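Kinesthetic teaching and teleoperation

Kinesthetic teaching and teleoperation are two ways of showing a robot how to carry out a task without writing the motion as code. In kinesthetic teaching, a person takes hold of the arm and moves it through the task by hand. In teleoperation, the person moves a separate control device and the robot follows. Both are forms of programming by demonstration, also called learning from demonstration or imitation learning, though the last term is often kept for the training step that comes afterward.

Background

Early factory robots were commonly taught by recording. An operator led the arm along a path, the controller stored the joint positions, and the arm played them back. Playback of this kind works when every part arrives in the same place. It fails when the part is turned or moved, which limited the method to jobs such as paint spraying and spot welding. Later systems used a set of demonstrations to fit a model that can respond to what the sensors report, so the robot does not have to repeat any single path exactly.

Teaching by hand

For hand guiding, the arm is put in a mode in which its motors cancel its own weight and offer little resistance. The teacher feels contact forces directly through the arm, and beginners usually learn the method quickly. The main drawbacks are that the teacher's hands and body often block the cameras, and that moving two arms at once is hard for one person. Motions also tend to be slower than the same motions done freely.

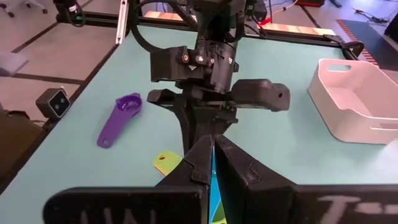 Remote control

Teleoperation keeps the teacher out of the work area. The most common arrangement is the leader and follower pair, in which a small arm with the same joint layout as the working arm is moved by the operator and its joint angles are copied. Other devices include handheld trackers, gloves, and six-axis mice. Two-arm setups need a controller for each hand, and the arms have to share a small space without touching. A wrist camera on one arm will often have the other gripper in view, as when a second black gripper hangs over a teal tabletop between a purple measuring spoon and a white bin. Its own fingers can take up much of the picture too, and may hide part of a small object lying just past their tips. A second camera fixed to the edge of the table is a usual remedy.

Recording

A demonstration is stored as a series of time steps. Each step holds the camera images, the joint positions, the gripper opening, and the command sent. The Desten format, used by several small labs, keeps one file per demonstration and a separate index for the set. A starter set published with the Truvport controller holds 150 demonstrations of a single sorting task, of which 109 were kept after review. The others were dropped for late starts, lost images, or long pauses.

Quality of demonstrations

Operators differ in speed, in the order they do things, and in how they approach an object. Some variety helps a model cope with new positions. Too much can leave it with conflicting examples, such as 2 different grasps for the same handle. Written instructions for operators normally fix the order of steps and the resting pose, and leave the exact path open.

Combined methods

Some systems mix the two approaches. In the Bisht method, the rough motion is taught by hand and the final contact is recorded by remote control. Corrections can also be added later: the trained robot runs on its own, and an operator takes over when it starts to go wrong.

See also

Flivell controller
Force feedback
Programming by demonstration
Teach pendant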